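Progress report, January 24, 2024
Flonside Tenant Reading Rooms
To: Siu-fong Tsao, grants office, Goment
From: Cheng-en Yeh

In this period we opened two of the three reading rooms in the plan. The third one, at Phetsri Court, is still waiting for the fire door, and the supplier now gives a date in February.

Residents borrowed 554 books. Most of them are picture books and cookbooks, so we ask to move a part of the budget for reference titles to these shelves - the total stays the same.

Lok-yiu Su runs the homework hour on both sites. Attendance was weak at first and became better after we changed the start to a later time. Dexter Aquino has trained 12 residents to use the lending system from Wuvix. The Cantonese menu has still some wrong labels.

Furniture is inside the budget. We chose sofas and soft throws for the adult corner, because the older readers found the chairs too hard. 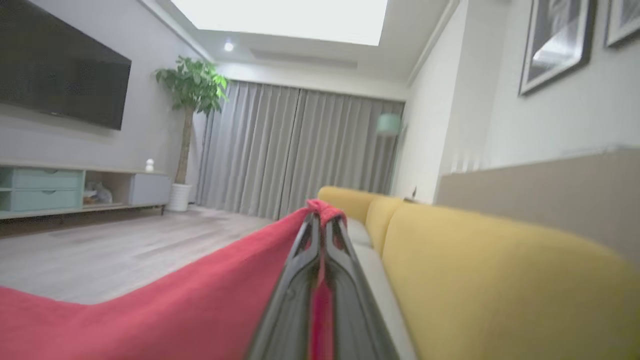 Reading time: 2 min

For the next period we need your answer on the budget change, and also the signed copy of the Phetsri Court lease. Chia-hao Lau will send the receipts separately.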